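4. Setting up the reservoir and the drip lines

Please read this section to the end before you cut any tube. The tube of the Drendon kit is delivered in one piece, and a piece which was cut too short cannot be joined again without a connector (part 639, sold separately).

You need for this section: the reservoir with its lid, the tap, two rubber washers, the main line, the drippers, the end plug, a pair of scissors and a cup with millilitre marks.

4.1 Choosing the place

1. Put the reservoir on a shelf or a strong stool. The bottom of the reservoir must be higher than the soil of the highest pot. The water moves only by its own weight, there is no pump.
2. Check that the shelf is level. When it leans away from the tap, some water will always stay at the back.
3. Keep the reservoir out of direct sun. In warm light, green algae grow in the water and later they block the drippers.

Caution: A full reservoir is heavy. Do not fill it on the floor and lift it afterwards. Put it first in its place and fill it there with a can.

4.2 Fitting the tap

1. Push one washer onto the thread of the tap.
2. Put the thread through the hole of the reservoir from outside.
3. Place the second washer inside, then turn the nut by hand until it stops.
4. Give the nut one more quarter turn. Do not use pliers.
5. Pour one cup of water in the reservoir and wait ten minutes. If a drop is hanging under the tap, take it apart and look if a washer is folded.

4.3 Laying the main line

1. Close the tap and push the main line over its end.
2. Lead the line down to the pots and then along them, without sharp bends. A bend which is too tight stops the water as well as a closed tap.
3. Cut the far end with a straight cut and press the end plug in. If the tube is stiff, hold it one minute in hot water from the kitchen tap.

Note: The line may be up to 77 cm below the tap. With a bigger difference of height the drippers run too fast and must be closed almost completely, and then they are difficult to adjust.

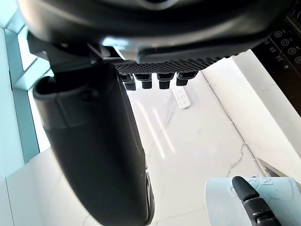 Balakrishnan Shetty wrote to us that his first pot was always too wet and the last one was nearly dry, and that he cured it by setting the last dripper first and going back towards the tap. We tried his order and it is better than the one we had printed before, so the steps below follow it.

4.4 Setting the drippers

1. Open all drippers fully and open the tap. Let the water run until no more air bubbles come.
2. Close all drippers.
3. Start with the dripper which is most far from the tap. Open it slowly until it gives one drop every few seconds.
4. Continue with the next one in the direction of the tap.
5. When all are set, hold the cup under one dripper for a whole night. For a medium pot with herbs, 200 ml is a good amount. For cactus it is much too much.
6. Check again after one day. New drippers change a little in the beginning.

Caution: Do not put liquid fertiliser in the reservoir. Give it by hand on top of the soil.

4.5 Before you travel

Let the system run for three days while you are still at home. In December, when the heating is on, the soil dries faster than you expect, and the setting from summer will not be enough. Write the setting of each dripper on the card in the lid. If you lost the card, ask for form 696 when you order spare washers.

Continue with section 5, Cleaning and winter storage.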